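Brultcombe Equipment Planning Meeting
3 March 2020

Present: Berwyn Gough (chair), Gwenllian Wynne, Ekrem Dönmez, Dewanti Lubis (minutes)
Apologies: Mabli Nicholas

1. Hand-held grippers
Ekrem loves the two-finger model, and so does everyone who has tried it! Agreed to buy 2 more at $142 each. Gwenllian asked for spare finger pads in the same order.

2. Marker cubes
Dewanti to get a price from Wodel for a full reprint. Up to $85 approved.
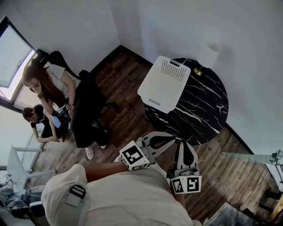 3. Arm for the back bench
Great discussion, and plenty of keenness to start. $400 set aside for mounts. Berwyn to call Hendricks.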